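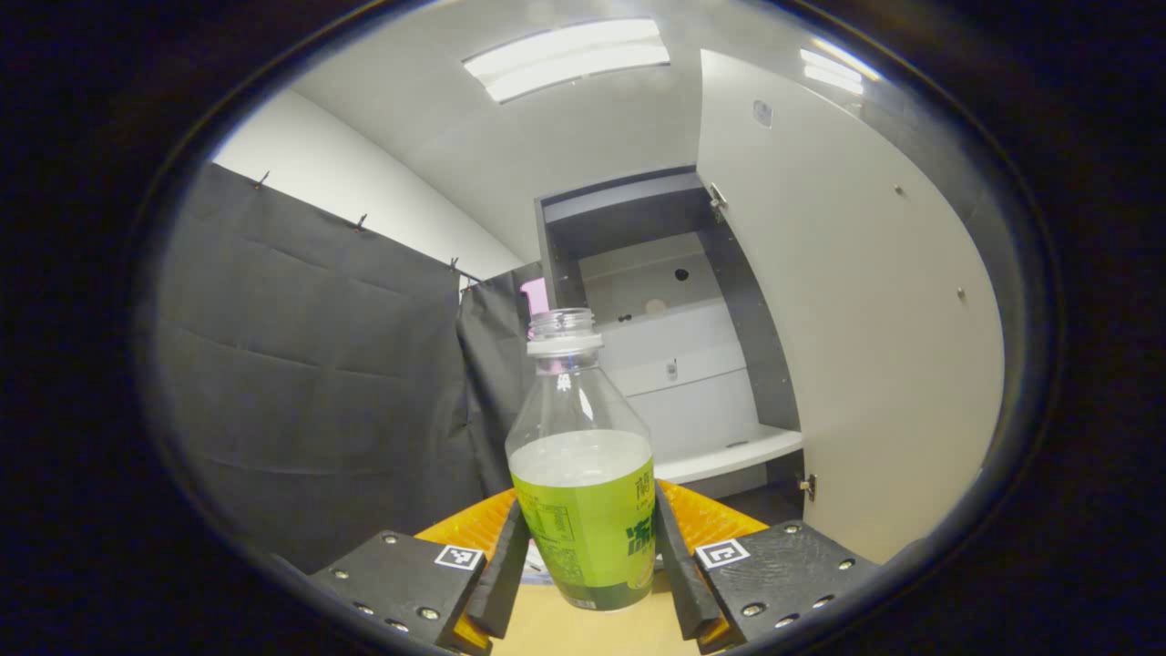 A clear bottle with a green label, partly filled with a pale liquid, between the fingers of a hand-held gripper.

Compare grippers with the boring bottle

Jun 6, 2020

Every few weeks I read a new comparison of robot grippers, and almost every time the first table is about force. How hard can it close, how heavy an object can it carry, how wide does it open. I understand why. These numbers are easy to measure and easy to print. But after a long spring of trying three different finger sets for our own work, I have become convinced that these tables answer a question that most of us do not have.

My opinion is simple and I will try to defend it here. If you want to know whether a gripper is good for ordinary work, give it a transparent plastic bottle with some liquid inside and look at what happens during 300 grasps. I learned more from this than from all the data sheets in my folder.

I should say what I compare. We have two grippers for the arm, which we call Wasgate and Coka after the names on the boxes, and a hand-held tool which we built from the Plurthorpe drawings and changed a little. The hand-held tool has a camera looking over the fingers, and small square markers sit on the finger bases, one at each side, so that software can calculate the opening from the video. A person holds it and does the task, and later the arm should do the same. For this reason the fingers on the tool and the fingers on the arm must behave alike. If they do not, the recordings teach the arm a hand that it does not have.

So this is already different from the typical comparison. I do not ask which gripper is the strongest. I ask which one on the arm is most similar to the one in my hand, and if both of them can hold a soft thing without ruining it.

A drink bottle is a cruel test, although it looks like a gift. It is light, it is cheap, everybody has one. The shop downstairs sells them cold and on Monday I buy a bag of them. But the wall is thin, and when there is no cap the bottle loses the stiffness that the closed air gave to it. Squeeze a closed bottle and it pushes back. Squeeze an open one and the liquid climbs toward the neck, and if you are not careful it continues to climb. I have cleaned the table for this mistake more times than I want to write.

The Wasgate is the stronger of the two, and on paper it wins. It closes with conviction. With a metal part or a wooden block I would trust it for a whole night. With an open bottle it needs a force limit so low that we are using only the bottom of its range, and there the control is not smooth. It closes, it waits, it closes a little more. You can hear the plastic make its small click. In 300 grasps it dropped the bottle only a few times, but it dented a great many, and a dented bottle is not the same object for the next grasp. The test becomes easier or harder by itself, without your permission.

The Coka is weaker and slower, and I started with no respect for it. The fingers give way a little when they touch. On the first day I thought this was a defect of the joint and I wrote an angry note to myself about it. By the end of the week I had removed the note. When the fingers lean on the bottle they find their own angle, the pressure is spread along the pad, and the wall mostly keeps its shape. It did drop more bottles than the Wasgate. All the same I prefer its failures. A bottle which slips slowly can be seen in the video and the arm can react. A bottle which collapses gives you no time.

Here somebody will object that I compare finger pads and not grippers. This is a fair objection, and partly I accept it. We put the same black pads on both as well, for one round of the test, and the difference became smaller. It did not disappear. The way the motor approaches the contact is still there under the pad, like an accent under good grammar. I know something about this subject.

The second reason why I love the bottle is that it is difficult to see. Many people evaluate the hand in one month and the camera in another month, with different objects, and then they put both together in July and are surprised. A clear bottle connects the two problems from the first day. The neck and the shoulder are almost only reflections of the ceiling lights. When you turn the tool by a small angle, the bright streaks move and the bottle seems to change its shape. The label is the only part that stays honest for the camera – a strong color, printed letters, a clear border. The liquid, when it is milky, helps also, because it draws a line where the empty part starts.

What follows from this? In our recordings the people who held the tool went for the label nearly always. They put the fingers at its height and closed. I did not instruct them to do so. It is a sensible place, since it is low and the weight is there. But it means that the policy can learn "go to the colored band" and know nothing about bottles. When I took the label off one bottle, the arm with the Wasgate went beside it and closed on air. With the Coka it did the same. In this respect the two products are perfectly equal, and no table of force would tell you that the real problem was in front of the lens.

I think a wide lens makes this better and worse together. It is better because you see both fingers, both markers and half of the room, so the arm knows where it is. It is worse because the room is in the recording. Our corner has dark curtains and a cabinet, and if the cabinet door stands open, the lens bends this door into a big white arch at the side of the view. I have seen a policy that worked well with the door open and became stupid with the door closed. Since then I am asking everybody to change the door between the sessions. They consider this a superstition of mine. It cost me two weeks, therefore I will keep it.

About the controller I will be shorter, as I am less sure. We use the Panyasiri controller for both grippers because it was already on the bench. It gives a clean command for position and a rather poor one for force. With rigid objects you do not notice. With the bottle you must choose a final opening instead of a final pressure, and this opening must be right for that bottle and that brand. A colleague proposes to calculate the pressure from the motor current. Maybe it will work. I have asked for it to be tested with an open bottle, and I am waiting.

There is a counterargument that I take more seriously than the one about pads. It says that a single object proves nothing, and that a good comparison needs a big set: cups, boxes, fruits, tools, cloth. One group I admire uses 68 objects, and another one promises 1000 trials for each hand. I do not say they are wrong. If you have the people and the summer, do it. But I have seen how such tables are read. The reader goes to the average in the last row, and in the average the bottle is hidden between a sponge and a tennis ball, both of which any hand can hold. The hard object is diluted by the easy ones. A small laboratory with one difficult object, tested with patience, may learn more about its own hand than from a big average made by others.

Also, I believe that patience is the part we leave out. In the first 20 or 30 grasps all grippers look good. You are fresh, you put the bottle in a nice position, you forgive the small errors. The character of a gripper comes out later, when the pads have a bit of sugar on them and you put the bottle down a little crooked because you want to go home. For a person who sells grippers these are bad conditions. For me they are the normal conditions, and I would like to see them in a comparison for once. I never found a column with the title "pads sticky".

So what would I buy? With our own money and for our own task, the Coka, with the same pads we have on the hand-held tool. I would give the Wasgate to the group next door, who move steel parts and will be happy with it. I would also buy a better light, with a diffuser, before any gripper at all. It is the cheapest item on my list and I am a little ashamed that I did not start from there.

If you are writing a comparison now, I ask you for one more row. Take an open bottle, not full, standing on a table. Write how many times it was held, how many times it was dented, and how many times you had to bring the towel. Please give the three numbers separately. A score of "success" which includes the dented bottles is of no use to me, and I suspect it is of no use to you either.

Next week we change to a bottle with a square section, which should be kinder to flat fingers, though I have been wrong about this kind of thing before. The round ones stay on the shelf for the evening session, with the labels half removed.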